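Lecture 3: Learning Placement from Demonstration
Instructor: Nighat Mughal

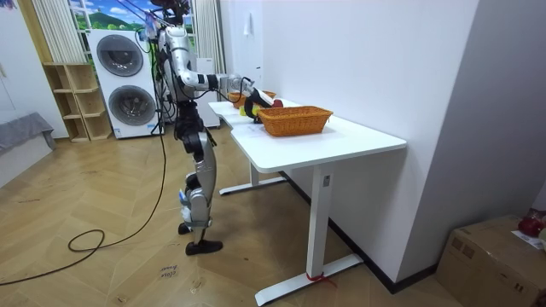
Behavior cloning treats control as supervised learning: the policy is trained to repeat the action a demonstrator chose in a given state. Small errors carry the arm into states the training data never covered. Near a raised edge, such as the rolled rim of the wicker basket on the desk, a minor height error may cause contact. The Lallo study therefore added 100 corrective demonstrations to a base set of 2000.

Reading: Hirvonen and Mollah, Section 3.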